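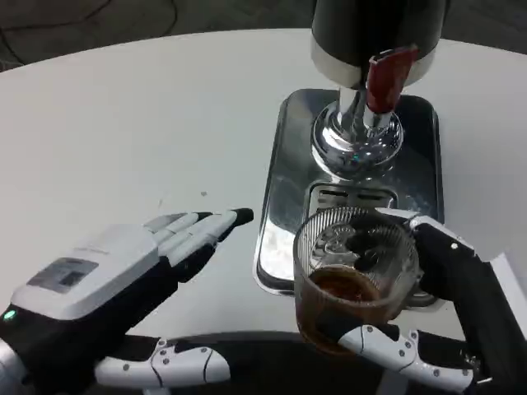 Figure 1. Coffee machine with stainless steel drip tray, on a white tabletop.

3.2 Scale in small boilers

Tap water at the Hovstead site is hard, and the kitchen machines are descaled only in December. We ran 4 heating elements in Hovstead water and a matching set in softened water from Jallura, each for 3000 cycles. Scale was removed with citric acid, dried and weighed. Mean heating time in hard water rose by 18 per cent - most of it in the second half of the run. The softened set showed no change above the timer error of 2 per cent. Raw weights are in Appendix B.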